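**Flavimier opens orders for Viveo shelf-picking kit**

Flavimier has begun taking orders for Viveo, a tabletop picking kit aimed at small shops and kiosk operators that sell packaged snacks and sundries from a counter display.
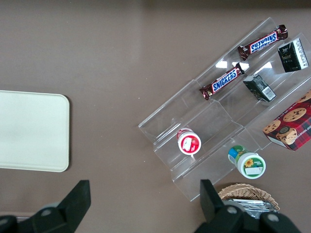
Ainhoa Bermúdez doubts that the two-finger gripper will suit every counter; wrapped bars are easy, she wrote in response to the launch notice, but a round jar lying on its side is where she would want to see the numbers before paying for a second unit.

The kit consists of an arm, a parallel gripper with black fingers, a wrist camera and a controller. Goods can be picked from a clear tiered stand, where candy bars and small boxes lie at an angle, or from the tabletop next to it. Flavimier gives a maximum item weight of 500 grams and a reach of 700 millimeters. Fingers open to 88 millimeters, and wider boxes have to be gripped by a narrow side.

Reflections from transparent plastic have been a problem for the camera software in earlier releases. The current version takes a second exposure when glare covers part of an item, which adds to the cycle time. Foil packets are supported, but the operator has to register each type by hand.

Setup takes 40 minutes according to the manual, including calibration. New products are added through a browser page on the same network. The controller does not need an outside connection once it has been licensed.

Iglesias will handle sales and repairs. Deliveries start in April from the Irnidia warehouse. Spare fingers are sold in pairs, and the display stand is not included.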